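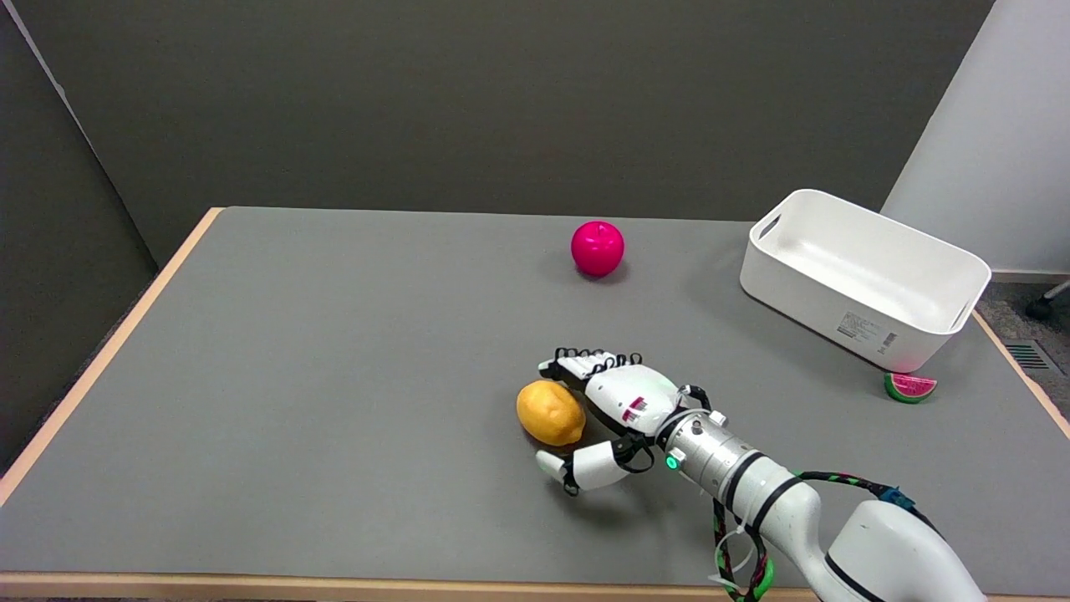
Pretend Fruit, Part 5

I have never been sold on pretend food. Plondis says its mixed fruit set is "true to life," and the listing had nearly 100 glowing reviews when I ordered in January. I read a good many of them, and most seem to have been written before the box was open. So this gallery keeps going, in spite of an email from a reader in Bralness who thinks I should find something better to do.

Lemon, apple, watermelon slice, white plastic bin
The lemon I'll give them. It has a slightly bumpy skin with no shine, and the yellow leans a little orange, as plenty of lemons do. The apple is magenta. I have bought apples all my life and would like to know which orchard they had in mind. It's glossy too, which doesn't help.

The watermelon slice is small, and I doubt a slice teaches a child much about watermelons. Nel's old set had the same problem and cost less. As for the bin, everyone recommends one for tidying up, and I remain unconvinced that fruit goes back in a bin at the end of the day in any house with children.

Part 6 will be the Idholm vegetables. My hopes are low.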